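Chapter 7
Teaching by Demonstration

Learning aims

After studying this chapter, the reader should be able to describe the two main ways in which a person may show a task to a robot arm, to plan a short set of demonstrations, and to decide which of the recorded attempts should be kept.

7.1 Why tasks are shown

Earlier chapters treated the robot arm as a machine that follows written instructions. Each position was worked out in advance and each movement was given a speed and an end point. This approach serves well where the parts are rigid and always arrive in the same place. It serves poorly where the object is soft, hollow or oddly shaped, or where two hands must share the work. A person can turn a toy over and fit a cap into its base with little thought, yet would find it hard to set down every movement in words.

Teaching by demonstration begins from the movement itself. The operator performs the task through the robot, and the positions of the joints are recorded together with the pictures from the cameras. A learning program is then given many such records and is asked to produce movements of the same kind. 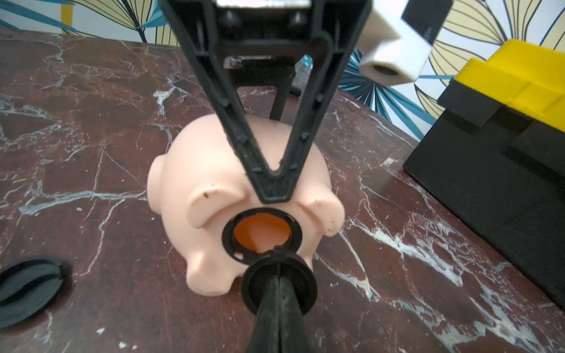
Why is one good demonstration not enough? A single record shows one path from one starting position, and it gives the program no means of telling which parts of the movement matter and which were accidents of that attempt. A set of records with different starting positions allows the common features to be found.

7.2 Guiding by hand and guiding at a distance

In hand guiding, the operator takes hold of the arm and moves it through the task while the motors offer little resistance. The method is cheap and quickly learned. Its chief weakness is that the operator's own hands and sleeves enter the camera view, and these will be absent when the robot later works alone. It is also tiring, and a pair of arms can seldom be guided well by one person.

In remote control, the operator moves a second device, often a smaller copy of the arm known as the leader, and the working arm follows. The operator's hands remain outside the work area. The cost is a loss of feeling: unless the leader is built to push back, the operator must judge the strength of a grip by eye. New operators tend to squeeze soft objects too hard and to release them too late.

The Ratmont course, from which the exercises in this chapter are adapted, asks each learner to spend 20 minutes on free handling before any recording is made. Soft toys are suitable for this purpose. They forgive a clumsy grip, and their change of shape under pressure gives the learner something to watch.
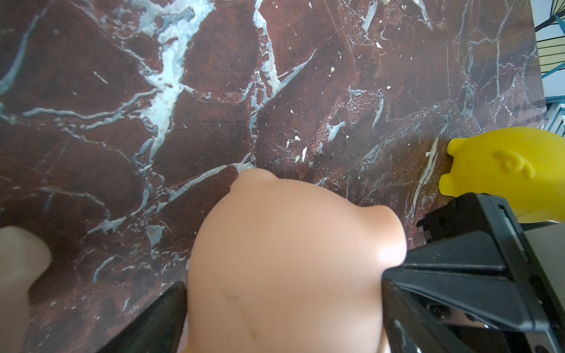
Bevan, in a written comment on an earlier edition, objected that free handling teaches bad habits as readily as good ones, and that learners ought to record from the first minute so that their faults can be played back to them. Both practices are in use. Where time allows, a learner may handle objects freely at first and then review a short recording before the main set is begun.

7.3 Arranging the work area

The work area should be set out before the operator sits down. Cameras are to be fixed firmly, and their views checked at the start of every session. A camera beside or above the table shows how the arms stand in relation to one another, while a camera at the wrist shows the last part of the approach, where most failures occur. Neither view replaces the other.

Items that play no part in the task may be left on the table if the finished system is expected to work among such items. They should then be moved from time to time, so that the program does not come to rely on them as landmarks.
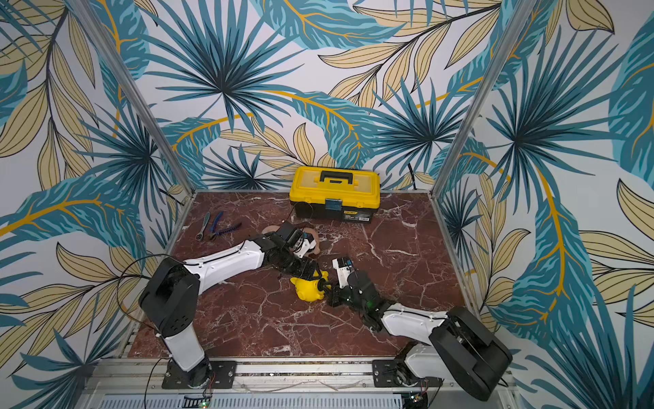
Figure 7.3 Two arms at work over a patterned tabletop, with a toolbox and hand tools at the rear.

With two arms, the operator must also decide which arm leads. A common plan is for one arm to hold the object steady while the other carries out the finer movement. The plan should be written down and kept to throughout the set. If the arms change roles without warning, the records will contain two different tasks under one name.

7.4 Keeping and discarding records

In the Dulon exercise, a group of learners recorded 805 attempts at a single fitting task, of which 700 were kept. An attempt was discarded if the object left the table, if a camera view was lost, or if the operator stopped to think for so long that the arms stood idle. Attempts in which a grip slipped and was then corrected were kept on purpose.

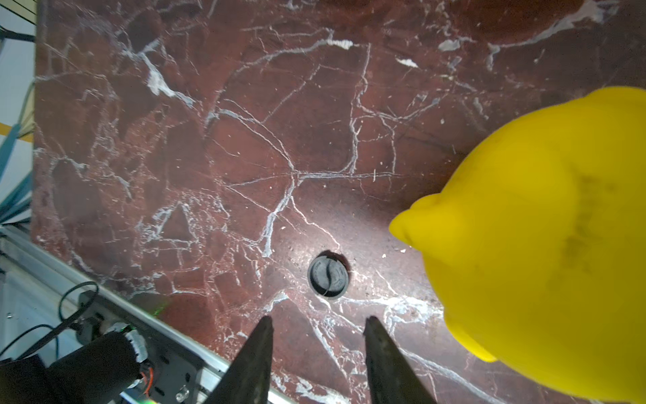 The reasoning behind this last rule deserves attention. A program that has been shown only smooth attempts has no record of what to do once something has gone slightly wrong. A small error carries it into a position it has never met, and the next movement is likely to make matters worse. Records that include a recovery give it a way back. They should be marked as such in the session log, together with the name of the task, the starting position and the operator's number.

Section 7.5 sets out the form of the session log in full.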